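July, after lunch. Rillard shed, adhesive peel log, continued

Finished the second round of peel tests on the Lorente contact cement. Substrate is natural rubber sheet on mild steel, degreased with acetone, abraded with 120 grit, two coats of cement, open time as per the tin. Batch A cured on the bench, batch B in the cabinet at Worunbridge. Total of 64 strips. Strips with visible voids at the bond line were set aside and logged separately.

Batch A failed mostly in the rubber, as wanted. Batch B failed at the steel side, clean metal showing. Mean load for A was 1,505 grams, B was 838. The gap is too big to blame on the jig. I suspect condensation on the plates before the first coat, as the cabinet had been shut overnight.
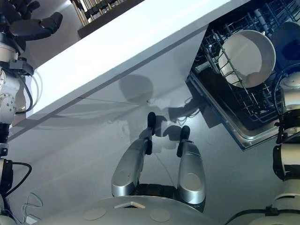
Peel from flat plate says little about rubber bonded over a curve. The sheet wants to lift at its margins, and a cap is mostly margin. Black rubber tips over rounded silver fingers, like the pair in the photo, are the geometry I would like to get to next. Plan is to turn some domed steel pegs, bond moulded caps with the same cement, and load them sideways for 2,000 cycles before pulling.

To do: wipe test on the cabinet plates, new tin from Lanport, recheck the spring balance against the brass weights. Leave batch C until the colour of the primer has evened out.

Comments

Did you warm the plates before coating? We had the same clean metal failure until we did.

What grit after 120, or did you stop there?

Stopped at 120. Plates were not warmed. Will add it to batch C.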